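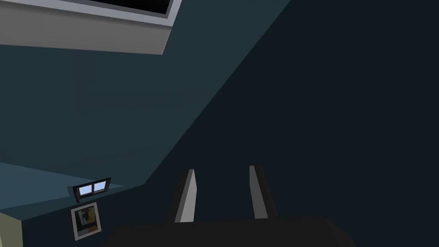 *Gripper view from the Stoline simulator, with both fingers open.*

**Shared workshop opens its home robot project**

Members of the Gaete workshop will show Stoline, their two-armed household robot, on Wednesday evening. Estela Quiroga and Hanyu Du lead the build, which has taken over 600 hours.
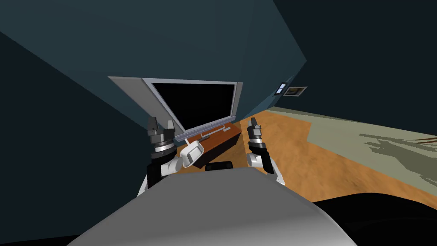
The team tests every arm movement in simulation before the motors are switched on. The virtual living room has a television above a wooden cabinet, and a white scoop lies between the two grippers. "We break things there first — it is cheaper," said Quiroga.

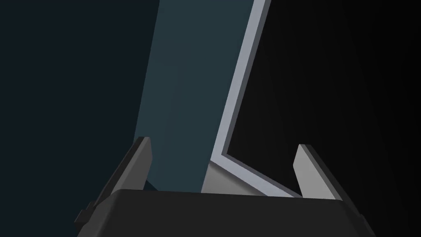 The workshop has 20 places for visitors. To reserve one, please write to Orathai Sangkhawat at the Gaete front desk.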